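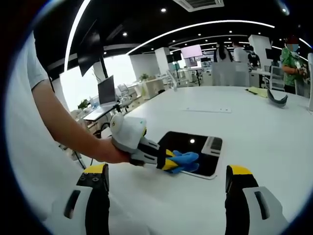

Slide 4. Wiping a screen with a cloth, seen from a second hand-held gripper.

Start with the task. Blue cloth, black panel flat on the table, person holding the tool by hand. Let people look for a moment before talking.

Point out the curve at the edges. We kept the wide lens for Dedolura because the table and the other tool both stay in view. We do not straighten the pictures before training.

One example is one wipe, from picking up the cloth to letting go of it. Siltik collected 195 of these in August. We dropped 16 where the cloth left the view for too long. Of the rest, 144 went into training and the others were held back for testing.

Mention the room. People stand in the back, the window is bright, and there is a ceiling light reflected in the panel. We left all of that alone. The first set, from Greloleck, was shot against a plain curtain and the model did poorly once we moved it.

If asked about cloth shape: we crumple it by hand before each try, no fixed pattern.

If asked about labels: 3 per example (grasp, wipe, release), added afterward.

Next slide is the Van Wyk table setup. Skip it if time is short.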